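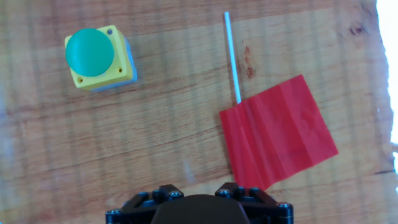
三月，星期二，下午接着弄抢答盒。上回写到一半就去吃饭了，今天先把没写完的补上：按下去的手感总算调到我愿意拿给别人试的程度，弹簧换成了Umix那一袋里偏软的那种，行程短了一点，回弹倒是利落了。壳子还是老样子，黄色的面板，下面一截浅蓝白色的底座，绿色的大圆钮压在上头，几乎把面板盖掉大半。当初画图的时候我嫌它太大，想缩一圈，后来想想这东西是给孩子们拍的，拍下去的时候眼睛多半盯着台上的题目，手能找着就行，大就大吧。右上角那颗螺丝先留着，下一版想换成沉头的，免得手掌蹭到。右边的小红旗也一并放在桌上了，正好比一比两样东西摆在一起的大小，我看着挺顺眼的，颜色也分得开，远处的人不会弄混。

先把规则再记一遍，省得过两个礼拜自己又忘了。Drokadthorpe那边的活动是两队对抗，每队一个盒子、一面旗。主持人念完题，哪队先拍下按钮，哪队举旗作答；答错了把旗放下，换对面。旗子其实不是非有不可，盒子里的灯已经能说明是谁先按的，可是上次在走廊里试玩，大家都说举旗比看灯有意思得多，连平时不爱说话的几个孩子都抢着要举。我很喜欢这个样子，所以旗子就保留下来了，哪怕要多做一套备用的。

下面是今天试的东西，按时间顺序写，有点啰嗦，将就着看。

一点半左右开始量触发。接上计数板，用手按，快按慢按、正着按歪着按都混着来。一直按到1,171次，中间歇了两回，手腕有点酸。漏记2次，都是按在钮的最边上、力气又很轻的时候出现的。回头把里面的导柱用细砂纸过了一遍，又抹了一点点硅脂，再按边上就没有碰到漏记了。不过后面按的次数少，不敢说已经好了，明天换个人来按，换个手劲再看。记一笔：硅脂千万少抹，上一个样品就是抹多了，灰全粘在里头，拆开来一看心都凉了半截。

接着弄声音。原来那个蜂鸣片太尖，在小屋子里听着刺耳，隔壁的同事已经过来敲过一次门，很客气，但意思我懂。换成Stillon的那款低一点的，音量也降了一档，听起来像厨房里定时器响，温和多了。缺点是人一多可能盖不住，活动那天场地比我们这间大不少，得提前过去听一听。要是真听不见，就把原来的尖的再装回去，两种的孔位一样，换起来不费事。

再说旗子。试过三种做法，纸的、无纺布的、薄绸的。纸的最省事，裁下来一卷一粘就好，拿在手里也挺括，就是孩子们一激动容易撕。薄绸的好看，飘起来很漂亮，可是裁边要散线，每一面都得锁边，我的耐心撑不到第四面。目前倾向无纺布，边上不用处理，胶也吃得住。粘的时候布边要绕杆子一圈再多出一小段，压在桌上等胶干透，别心急去甩它，我今天就甩飞了一面，落到柜子后面，捞了半天。

杆子的粗细也想了好一会儿。细的轻，举着不累，放进箱子里也不占地方；粗的结实，但拿在小手里有点笨。先按细的做，两头用砂纸磨圆，尤其是上面那一头，孩子们举旗的时候彼此挨得很近，千万不能有毛刺。这一条请帮忙装配的同事们务必留意，磨完了拿手心转一圈，觉得滑溜溜的才算过。

桌子的事顺便提一句。这张木桌面我一直很喜欢，颜色暖暖的，木纹大体是横着走的，做细活的时候看着心里舒服。就是盒子放在上面猛拍会滑，底下得加防滑垫。试了四个小圆垫和一整张薄垫，整张的更稳，但是遮住了电池盖，每次换电池都要撕，撕几回就不粘了。小圆垫先用着，靠外侧贴，拍的时候盒子不容易翘。要是到了现场桌面更滑，就再垫一块湿抹布，土办法，但管用。

跟Vlachou那边订的料也到了，清单对过，少一包螺丝，已经写信去问。回信之前先用手头的库存顶着，做样品足够。活动总共要16套，连盒子带旗子，按现在的速度，一天做两三套不成问题，麻烦的是黄色面板，打印一块要等很久，最好每天下班前排上一批，第二天早上来收。早上第一个到的人请顺手把板子取下来，放在窗边的托盘里，别叠着放，还温着的时候叠在一起会弯。

还没想好的几件事，写在这里慢慢想：

绿钮要不要分两种颜色，一队绿一队别的。好处是一眼分得清，坏处是坏了一个就得配同色的备件，仓库那点地方已经很挤了。

旗子平时插在哪里。放在桌上总会滚，想在盒子侧面加一个小插座，可是那样开模的图又得改，我有点舍不得这个已经改顺了的版本。也许单独做一个小底座，重一点，摆在盒子旁边。

灯的颜色。现在是白的，白天靠窗的位置看不太清。

明天先做导柱的复测，再试小底座。桌上的东西我没收，胶还没干，谁用桌子请从左边那张先用起，谢谢大家。水壶里有新烧的水。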